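Movidico Dora – Guide d'installation
Section 4. Mise en place du plan de travail

Cette section concerne les plans Dora posés sur piètement Magalhães. Pour les piètements Kullerska, reportez-vous à la section suivante.

Avant de commencer
Laissez les cartons fermés dans la pièce pendant une nuit. Prévoyez un niveau à bulle, une clé six pans et un chiffon non pelucheux. Le montage se fait à 2 personnes.

1. Posez le piètement à son emplacement définitif et serrez les vis à la main.
2. Réglez les vérins jusqu'à obtenir une hauteur de 79 cm sous plateau.
3. Présentez le plateau, face finie vers le haut, et alignez les inserts.
4. Vissez en croix, sans bloquer. Contrôlez le niveau dans les deux sens, puis serrez à fond.

Attention : ne faites jamais glisser le plateau sur le piètement. Les inserts peuvent se déchausser. 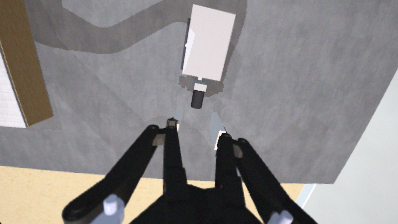 Peut-on recouper le plateau ?
Seul le chant arrière peut être recoupé, avec une lame à denture fine. Appliquez ensuite le vernis de chant fourni et laissez sécher avant la pose.

Charge et fixation murale
Le plateau supporte jusqu'à 300 kg répartis. Si le plan est adossé à un mur, vissez les équerres tous les 400 mm et gardez un jeu pour la dilatation.

Remarque : resserrez toutes les vis un mois après le montage.

Entretien
Nettoyez à l'eau tiède savonneuse. N'utilisez ni acétone ni poudre à récurer. Essuyez sans attendre les taches d'encre ou de café. 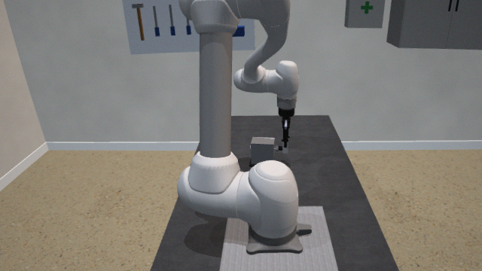
Fig. 2 – Plan gris foncé avec tapis gris clair.

Passez à la section 5 pour la pose du passe-câbles.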